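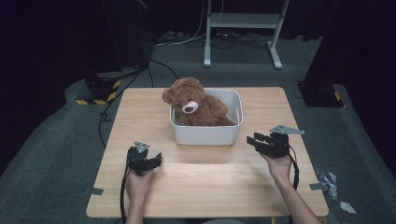
A brown teddy bear sitting in a white plastic storage bin, with its head just peeping over the top.

Where Do Teddies Go at Bedtime? All About Tidying Up Soft Toys

Do you have a teddy? Perhaps you have one very special teddy, with a name and a favourite side of the bed, or perhaps you have so many soft toys that there is hardly any room left for your own feet. Either way, soft toys need somewhere to live when you aren't playing with them, and a storage bin makes a very good home.

The bear at the top of this page has shaggy brown fur, a cream-coloured muzzle and an open mouth. It looks to me as though it is halfway through telling a story. What do you think the story is about?

Why is it called a bin?

When most of us hear the word "bin" we think of rubbish, banana skins and old tissues. But bin is a very old word, and long ago it meant a place for keeping things, such as corn or bread. Some people still say "bread bin" today, and they certainly don't want anybody throwing the bread away! A storage bin is just the same sort of thing. It is a box without much fuss about it, where you put things you want to keep.

What makes a good home for a bear?

Plastic is useful because you can wipe it with a damp cloth when it gets dusty or sticky. Rounded corners are a good idea too, as you will know if you have ever bumped your knee on a box with pointed ones. A bin with an open top lets you see who is inside, so you don't have to tip everybody out on the floor to find the one you want.

Size matters as well. If the bin is too small, your bear will topple out over the side. If it is too big, the little toys sink down to the bottom and get forgotten until April, when somebody does the spring cleaning and finds a squashed rabbit and half a biscuit.

What is inside a teddy?

Soft fur like this is called plush. It is a kind of cloth with long threads standing up on one side, a bit like a tiny field of grass. Some plush is short and smooth, and some is long and shaggy. Underneath the fur most modern bears are filled with fluffy stuffing. Much older bears were often filled with something called wood wool, and that isn't wool at all – it is very thin curly shavings of wood. If you ever get to cuddle a really old bear, give it a gentle squeeze and you may hear it crunch.

Because the stuffing is springy, you can squash a bear a little to fit it into a bin and it will usually puff itself up again afterwards. It is kinder not to squash it for months and months, though, or it may come out with a rather flat nose.

How to put your soft toys away

Start by gathering everybody together. Look under the bed and behind the curtains, and don't forget the bathroom (ours are always in the bathroom, I have no idea why).

Give each toy a little shake, out of doors if you can, to get rid of crumbs and dust. If a toy feels damp, let it dry before it goes in the bin, as damp toys can start to smell.

Put the biggest toys in first, sitting on their bottoms with their backs against the side. A big bear makes a lovely armchair for the smaller ones. You can fold its arm across its tummy, or let it flop wherever it likes.

Next, tuck the smaller toys into the gaps. The very tiny ones like to be near the top, where you can find them.

If your bin has a lid, ask a grown-up before you put it on, and never climb into a big box yourself, even for hide-and-seek. Bins are for bears.

A story from Clamville

Florencia Escobar lives in Clamville and once helped her little cousin to tidy his bedroom. They lined up all his soft toys along the landing and counted them, and there were 74! Her cousin wanted to keep every single one next to his pillow, and you can imagine how much room that left for him.

So they made up a game called Bear Hotel. Each bin was a room, and the toys had to check in before bedtime. Every night 14 toys were allowed to stay in the bed, and the rest slept in the hotel. In the morning they swapped over, so that no one felt left out. There was a good deal of arguing over a penguin, who wanted to be in both places, but in the end he was given a room of his own in a shoebox.

Something to try

Make a name card for your own bin. You will need a piece of card, some crayons and a bit of sticky tape. Draw the toys that live inside and write their names underneath, and if you can't spell a name, just draw the face extra carefully. Tape the card to the front.

Then sit your favourite bear in the bin with its head poking over the top, so that it can see the whole room and say goodnight to you from there.

Words to remember

Plush: soft cloth with a furry side, used for making toys.
Muzzle: the part of an animal's face with its nose and mouth.
Wood wool: thin, curly shavings of wood, used to stuff some old teddy bears.
Rim: the top edge of a bin, a bowl or a cup.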